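To: handheld-grippers list
From: Zsófia Kovács
Subject: Re: Finger pads and linkage play: request for comments before the May review

Dear colleagues,

On behalf of the manipulation group at Szénási, I would like to reply to the message from Réjean Perron, which I quote in part:

> Members will recall that the Fonach and the Imano hand-held grippers were
> both put forward for the shared purchase. The Fonach has the shorter
> stroke and the stiffer trigger. The Imano opens wider, but two sites have
> reported play in the linkage after heavy use. I would ask each site to
> state (a) which gripper it has used on thin, flexible material, (b) how
> the fingers held up, and (c) whether the wrist camera view was good
> enough to work from. Rigid parts have been covered well enough by the
> earlier reports and need not be repeated.
>
> Please also say whether your site would accept the Urov recorder as the
> common controller, or whether you have reasons to keep your own.
>
> Réjean Perron

I will take the questions in the order in which they were asked.

(a) Material. Our site has used both grippers on plastic bags, paper sacks and light cloth. Most of the hours were spent on bags. Operators work in pairs at a single table, and each pair completes 30 trials before changing over. A trial consists of taking hold of the bag, opening it or drawing it out, and setting it down again. We wrote the procedure for one person with a gripper in each hand, and it can still be done that way, but Kornél Gál found that new operators learned more quickly when they were responsible for one tool only.

(b) Fingers. Our results differ somewhat from those of the other sites. The standard hard pads on the Fonach closed squarely and held a single layer of film without trouble, provided the operator took a fold and did not try to catch the flat surface. On the flat surface the pads slid. We then fitted the soft pads supplied by the workshop. These held better, but they marked quickly and had to be changed after 500 closures, and the screws were awkward to reach with the arms in place. Benedek Balogh has asked that the screw holes be moved to the outer face in the next version, and the group supports this request.

The Imano was easier to place around a full bag on account of its wider opening. With regard to the play in the linkage, we measured 3 mm at the fingertip on the older of our two units and could find none on the newer one. The older unit had been taken apart and put back together more than once, and we would not wish this figure to be read as typical. We would ask the other two sites to measure at the fingertip as well, with the fingers half open, so that the values can be compared.

One further matter concerns static. Light film clings to the pads after release, and the operator may believe that the bag has been let go when it has not. We now ask operators to open the fingers fully and wait before moving away. Other sites may prefer to deal with this in the pad material.

(c) Camera view. The view from the tool is adequate for our purposes -- with one reservation. When the fingers are closed on a bag that stands high on the table, the film takes up a large part of the view and the second tool is not always easy to follow. Béla Pálfi tried the camera in a higher position on the bracket. This helped with the second tool but lost the fingertips at close range, and the camera was returned to its original height. We would be interested to hear from any site that has tried a wider lens.

Three views from the bag work, each from the camera on the tool:

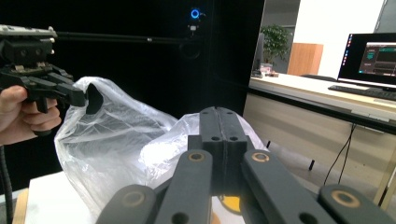
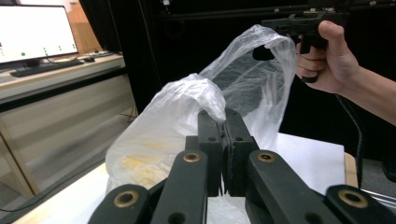
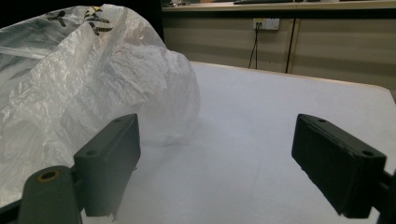 As to the controller, we have no objection to the Urov recorder in principle. Our present setup starts and stops each recording from the desk, which means that one member of the pair has to put the tool down or a third person has to be present. The Urov can be started from the trigger, and Kornél Gál considers this reason enough to change. We do have two concerns. The first is the cable. It is stiff where it leaves the handle, and operators reported that it pulled at the wrist in longer sessions. The second is the format of the files, which our own tools do not read at present. We would need 25 sample recordings from another site in order to test the conversion before giving a firm answer.

Our position may therefore be recorded as follows. We would accept the Fonach as the common gripper if the pad screws can be moved. We would wish to keep one Imano for bulky items. We would accept the Urov subject to the test of the file conversion.

I should add that the measurements mentioned under (b) were made by hand with a dial gauge and that the method has not been checked by a second site. The readings are available on request, together with the drawing for the soft pads. Requests for the drawing should go to Benedek Balogh and not to the list, as the file is large.

I would be grateful if Réjean Perron could confirm whether the May review will be held in the morning as before. Two members of our group will need to join from the lab and would have to reserve the room.

With kind regards,

Zsófia Kovács
Manipulation group, Szénási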